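Bedding and soft goods: the November collection

The Sevavum swap room will take bedding again in November. Blankets, sheets, pillow covers and cushions are all welcome. The last collection brought in 288 pieces, and the shelves at Pascual Street have space for 80 more before we have to start turning bags away.

Please wash everything first and fold it flat. Cushions can come as they are if the cover doesn't unzip, but give them a good shake outdoors. Checks are popular this year — anything black and white or gray and white goes quickly, and the novelty cushions go even faster than the plain ones.
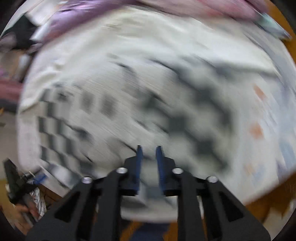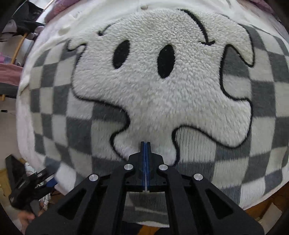
Deolinda Vieira wrote in to say that fluffy covers should never go in the dryer on high. She ruined one that way and now lets hers dry flat on a towel overnight, then works the pile loose with a soft hairbrush. She also asks people to stop stuffing big cushions into small bags, as the filling bunches up on one side and takes days to settle.

Bags can be left inside the Noltov Road door. Tie a note to the handle with your name and what is in the bag. We can't take bed pillows, electric blankets or anything with a torn seam.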